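Section 4. Storing and Issuing Items from the Teaching Collection

This section applies to all departments that borrow from the Kekana Teaching Collection at the Fistthorpe site. It replaces the sheet dated June 10, 2024.

4.1 Before you borrow

1. Log in to the Juramon catalog with your department account.
2. Search by item name or shelf number. The collection holds 358 items.
3. Select the item and choose "Request." Each account may hold four requests at one time.
4. Wait for the confirmation message. Do not collect an item until the message has arrived.

Note: Requests for the December term should be entered early — shelves are closed for stock checks during the last two weeks of that month.

4.2 Collecting and signing out

1. Bring the confirmation number to the issue desk.
2. Check the item against its catalog entry while you are at the desk. Report any chip, crack or missing part before signing.
3. Sign the loan card and keep the lower half.

Caution: Toothed parts must not be stacked on one another or carried in a bag with loose tools. Hold them by the flat faces.

4.3 Catalog pictures

Each entry in Juramon may carry several pictures. Staff adding an entry should choose views that let a borrower recognize the item on the shelf.

Blue plastic gear, with the hub and metal shaft showing in the third view:

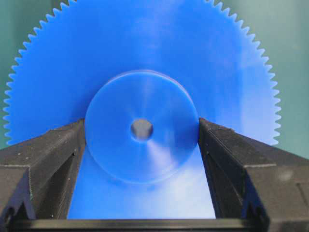
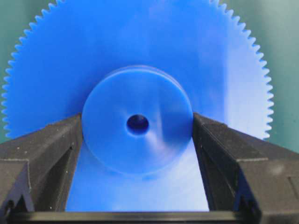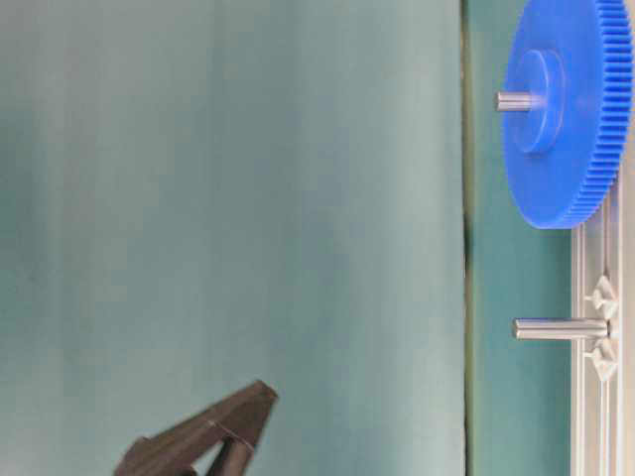
4.4 Returning items

1. Wipe the item with a dry cloth. Do not use solvents on plastic parts.
2. Place it in a Zundeck tray with the loan card on top.
3. Hand the tray to the desk and wait until the loan is closed in the catalog.

Note: Items left outside the desk after hours remain on the borrower's account.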